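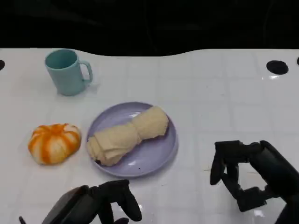
Teal mug, lavender plate, white table.

The Membership Question

Three of you have now forwarded me the same email and asked if I'm going to offer "one of these." So I may as well answer in the newsletter and save some typing.

The email is for Gurkano, a membership plan that portrait studios can sign up to. A family pays every week, all year, and in return they get sessions, digital files, a discount on prints and a spot in something called the Priority Circle. The studio gets steady money through the slow months. Everybody wins, says the email, in a very large font.

I run a small kids' and family studio in Wevberg, and I know how slow the slow months are. I'd love steady money in March, when half my bookings have a stomach bug and the other half have just remembered they owe taxes. So I did read the whole thing, including the terms, and I sat through the sales call with my notebook open. I came away less keen than I went in, and I went in pretty grumpy.

What a family would pay

The plan they pushed hardest is $12 a week. On the call it was only ever given as a weekly price. When I asked for the yearly price I was told that "members don't tend to think of it that way." Well, I do. It's $624 a year.

For that you get 2 sessions and 96 digital images. Now, 96 sounds like a lot, and it's meant to. Split over both sessions it's 48 apiece. I shoot children for a living and I can tell you that a good session with a wriggly three-year-old gives me a couple of dozen pictures I'd be proud to hand over. I could get to 48 easily enough. I'd do it by giving you the same smile five times and a black and white copy of each. The terms do say that a black and white version counts as a separate image, by the way. I looked.

Would some families still be better off? Maybe. If you know you want two full sessions every year, and you know you want a big pile of files, the math might come out in your favor at some studios. I'm not going to pretend that my own prices are the lowest in the county. But the families I see mostly come once a year, and a good number come every other year, or when there's a new baby, or when Grandma is visiting and someone finally gets everybody into clean shirts. Those families would be paying for a second session they never book, and I suspect the whole plan leans on that. It's the gym in January all over again.

The rollover that isn't

Ask about unused sessions and you'll hear that they "roll over." I asked how far. They roll over for one quarter. After that they turn into studio credit, and the credit can be spent on "selected wall products," and the studio does the selecting. So a missed session in the fall could end up as a little money off a canvas you didn't want.

There's a freeze option for illness or a move. You can use it once. I have clients who've moved a sitting four times in one season, poor things, with ear infections going around and around the house like a bus route. I don't charge them for that. Under this plan I'd have to, or I'd have to break the rules of the thing I'd just signed up to sell.

Leaving early is also not as easy as it looks on the front page. "Cancel anytime" means that you can ask at any time. The payments go on to the end of the year you're in.

Where the pictures would live

This bothers me more than the price. Members' files go into a Gurnolance gallery, which is an online album with a nice clean layout and a slideshow that plays piano music at you. Fine. I've used it before for single sessions and had no trouble with it. But as a member your gallery stays open as long as you're a member, and when you stop paying you have a short window to download everything before it closes.

People don't download. I say this with love. I've had parents call me years later, after a phone went in a lake, asking if I still have the newborn pictures. (I usually do. I keep two hard drives in two different buildings, and I'm dull about it.) Telling a tired family that they have a few weeks to save their kid's first birthday, by way of an email that'll land in the same folder as the shoe coupons, seems to me a rotten way to treat them.

The man on the call said that studios could "message this warmly." I wrote that down and underlined it.

The print discount

Members get money off prints from the partner lab, and the partner lab isn't Jarman, who I've used for most of my working life. I asked to see the partner's paper samples and was sent a PDF. A PDF of paper! I asked again and was told that a sample box could be bought.

I'm sure there are decent prints in that box. I'm also fairly sure that a discount only means something when you know the price it's being taken from, and studios on the plan set their own list prices. You can guess what some of them will do. Put the 8x10 up in the spring, take the discount off in the summer, and everyone feels looked after. I'm not accusing any one studio of this. I'm only saying that the plan leaves the door wide open and puts a mat down in front of it.
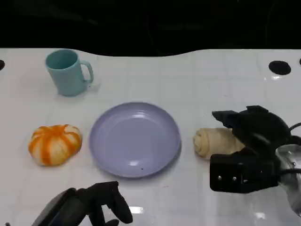
What I'd ask before joining any plan

Gurkano isn't the only one, and there will be more. If you're tempted by a studio near you, by all means go and talk to them. Some good photographers will sign up to these plans for good reasons. Rent is one. But take a list with you, and get the answers in writing:

What's the full price for the year, with tax, in dollars?

Does the session include the sitting fee for everyone, or only for one child? Siblings were extra in the version I read, and so were grandparents.

Who picks the images, you or the studio? If it's the studio, ask how many you get to see first.

Does a black and white copy count toward the total?

What happens to the files on the day you stop paying, and can you have them on a drive instead?

Can you print wherever you like? Look for the words "personal print release." If they aren't in the agreement, assume the answer is no.

What does the same thing cost if you just book it? Any studio should be able to tell you that without checking with someone.

If the person across the desk gets cross with you for asking, you've learned something for free.

What I'm doing instead

Nothing very exciting. My prices as of July 2024 are the ones on the price sheet by the door, the same sheet that's on the website. You book a session when you want a session. You pay a deposit, then the balance on the day, and you don't hear from my bank again until next time. Your pictures come to you as full-size files that you can print at the lab, at the drugstore or on the office printer when the boss is at lunch, though I'd rather you didn't do the last one to my skin tones.

A few of you have said that spreading the cost would help, and I do take that seriously. A session plus prints is a real chunk of money all at once. So I'm happy to split any order into three payments, no fee, no interest, and no circle to belong to. It's been available for a while and I've been bad at mentioning it. Just ask when you book, or ask when you come in to choose your pictures, and I'll write it on the invoice.

I could be wrong about all of this. It may be that in two years every studio in Wevberg is on a plan and I'm the odd one out with my paper price sheet. If Gurkano changes the gallery rule and lets people keep what they've paid for, I'll read the terms again. I have the sales rep's number. He certainly has mine - he's called twice this week.

Fall sessions open for booking at the end of the month. Weekend mornings go first, as always, so if you need to work around naps, please don't leave it too late.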